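Werkstattbuch Schnitt/Ausspielung, März, Eintrag angefangen 9:40

Lirka Staffel 3, Folge 1. Sendeplatz jetzt doch verschoben, kam gestern spät von Kuvodeo: neuer Slot eine halbe Stunde später, dafür ohne Werbeblock vor dem Vorspann. Für uns heißt das: Teaser muss wieder rein, den wir letzte Woche rausgenommen haben. Alte Timeline liegt noch auf dem zweiten Server, nicht überschreiben!!

Konform gegen die neue Schnittliste gemacht. 33 Einstellungen im Teaser, alle gefunden bis auf den Gang durch die Apotheke, der ist offline. Severino sucht das Kamerarohmaterial raus. Falls weg, nehmen wir die Totale aus Folge 2, merkt keiner.

Ton: Atmo im Treppenhaus brummt immer noch. Notch bei 1000 Hz bringt gar nichts, war auch ein blöder Versuch, das Brummen liegt viel tiefer. Čierny hat die Mischung neu geliefert, aber mit falschem Startpunkt, alles drei Frames zu früh. Bei mir von Hand geschoben. Bitte trotzdem neu anfordern, sonst haben wir das bei jeder Sprachfassung wieder.

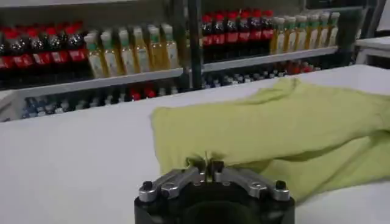
Grünes Tuch auf weißem Tisch, Greiferfinger an der Vorderkante.

11:15 — Farbe. Rückblenden sind mir zu gelb. Severino Tejada findet sie genau richtig, steht wohl auch so im Konzept der Regie. Hab beide Varianten gerendert und nebeneinander gelegt, soll die Redaktion entscheiden. Nachtszenen am Hafen dagegen abgenommen, da geh ich nicht nochmal ran.

Untertitel: Datei hat Umlautfehler ab der Mitte, vermutlich falsch abgespeichert. Neu exportiert, stichprobenartig durchgeklickt, sah gut aus. Im Abspann steht »Brulutum« einmal mit zwei l. Gleich korrigiert, Grafik weiß Bescheid. Reihenfolge der Gastrollen ist auch noch nicht die aus dem Vertrag, da warte ich auf Rückmeldung.

Ausspielung Nr. 2136 gestartet 14:05, abgebrochen bei der Hälfte, Platte voll. Alte Proxys von Staffel 2 gelöscht (vorher Sicherung geprüft, ist da). Zweiter Anlauf läuft — diesmal bitte niemand den Rechner anfasen.

Offen:
Apotheke, Rohmaterial
Mischung mit richtigem Startpunkt
Entscheidung Rückblenden
Trailer für die Wiederholung der Staffel 2, Länge unklar, Kuvodeo fragen

16:50 Ausspielung durch. Sichtkontrolle erst morgen früh, meine Augen sind hin. Pegel im Vorspann kommt mir zu laut vor, nochmal messn bevor es rausgeht.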